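### 4. Tableware and where it ends up

Draft section, A. Shetty w/ R. Naidu, comments to Anil pls. Wednesday, February 11, 2009.

Section 3 dealt with storage (cupboards, drawers, the rack over the sink). Now the table itself. Our question is narrow: when plates, bowls and mugs get put out on a small table with no cloth and no place mats, how do people group them, and does color have anything to do with it? Earlier work at Clisstead assumed matched sets. Most homes we visited don't have matched sets. They have leftovers of three or four sets, plus the mug that came from somewhere.

We collected 357 table layouts from 16 households. Each household kept its own dishes, no purchases, no instructions on order. Coding was done with the Yeoman sheet (Appendix B), which records every item by type, color family, nearest neighbor and distance to the closest table edge. Raghavendra coded everything first, Anil recoded a subset in September. Disagreements mostly about what counts as a saucer. We settled on: if it's flat and smaller than the dinner plate, saucer. Not a great rule but it held up.

Two terms used below. *Anchor* = the largest item on the table, nearly always a plate. *Cluster* = anything touching or overlapping the anchor, or touching something that does. Spoons count if any part is under a rim. A mug standing on its own is a *single*, whatever color it is.

Figure 2 goes with the discussion of mixed colors. 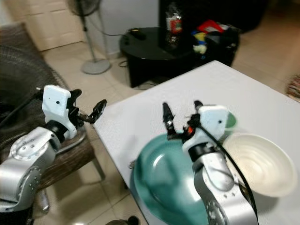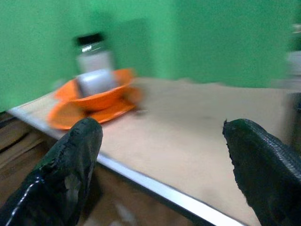
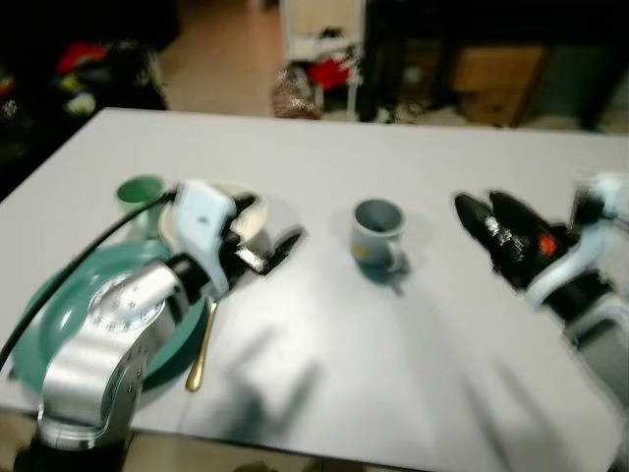

**Figure 2.** Mixed-color tableware. First panel: large teal plate, cream-white bowl to its right. Second: orange dishware on the beige top with the metal edge strip. Third: teal plate with a gold-colored spoon, mugs in pale green and gray-white.

Results, short version. Size beats color. The anchor goes down early and the rest follows it, and the rest is picked up by what is nearest to hand. We expected warm colors to sit with warm colors (orange with red, cream with yellow) and this shows up weakly in 12 households, not at all in the others. Bowls stay close to the anchor. Mugs wander. A mug with a handle tends to get turned so the handle faces the person who put it down, so handle direction tells you more about the setter then about the drinker. Worth a seperate note some day.

Edges matter more than we thought. A hard trim or metal strip seems to work as a warning line, people keep plates back from it. On plain tables with no trim the plates creep forward. Square corners get left bare, round tables fill up evenly and then collect everything else, bottles, small packets, keys. Side tables are not in the main counts for this reason. Tinik reports them together with dining tables, so our totals and theirs can't be compared directly.

Spoons: messy. Coders had trouble deciding whether a spoon lying half under a plate was placed or pushed there, and a still record can't settle it. We code position only and leave intent alone. Same for stacked saucers.

Limits. Small tables only. No guests. Color families are coarse, teal and green were merged in the Zurneck scheme and we had to split them again by hand, so expect some error there. Lighting not controlled, which hurts most with cream vs. white vs. pale gray. For those three the coders' agreement was poor and we drop them from Table 5.

Still to do: rerun the edge distances without household 2 (glass table, nothing else like it), check the handle numbers, fix the references.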